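Open Afternoon at the Trustau Scoring Stage

I've been a film music nerd since I was a kid taping end credits off the TV, so when Trustau Studios said they were opening their scoring stage for an afternoon in April, I had my name down within minutes. There were 80 places. I got one, and I'm still grinning.

The building is easy to walk past. It used to be a dairy, and the loading doors still face the street, but once you're through the second set of doors the sound just drops away and you catch yourself whispering. Our guide was Tavion Haverford, who runs the stage and has done so through two changes of owner. He walked us straight out onto the floor (socks or soft shoes only, please!) and had us clap, one after another, while he moved the curtains along the side walls. What a difference! With the curtains open my clap hung in the air like I was in a church. Closed, it was gone before my hands were apart.

They were in between sessions for Priltitz, an animated feature about a lighthouse keeper's daughter, and the music stands were still set up for a string section of 30. The title song is by the duo Banditz, and we got to hear it in three stages: a phone demo with a barking dog on it, the band version, and then the full thing with strings. I liked the demo best, dog and all, though I was outvoted by pretty much everyone near me.
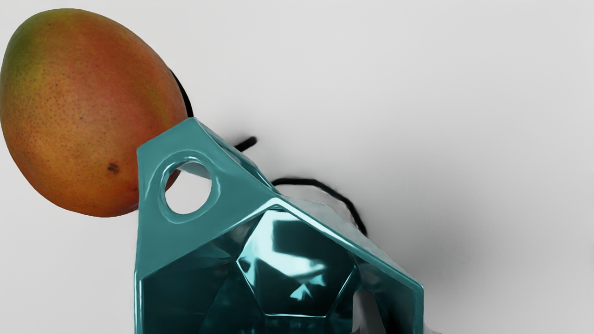 Ripe mango, rendered, with a small dark spot on the skin.

After the break we split into smaller groups of 15 for the control room. This was the part I'd been waiting for. Tavion put up the opening two minutes of the movie on the big screen with no music at all, then brought the parts in one by one: basses, a harp, a very quiet choir, and finally the melody on a solo clarinet. He let us argue over where the song should first be hinted at. Our group wanted it right on the title card. The composer put it much later, under a bit of dialogue I'd hardly noticed, and hearing it there gave me goosebumps.

I asked how long a theme song usually takes from the first call to the final mix. It depends on the director, he said, and then he told us about Baptiste, a thriller where the song was swapped out so late that the singer recorded the new one with the poster already up in the lobby.

A few practical notes if you want to go next time. Coats and bags stay in lockers, and you'll need a coin. The coffee is free and pretty good. Bring a sweater, as the floor is kept cool for the instruments. Phones have to be off in the control room, which is why I have no pictures of the desk.

They're hoping to do another one in the fall, with live players on the stage for part of it. I've already asked to be put on the list.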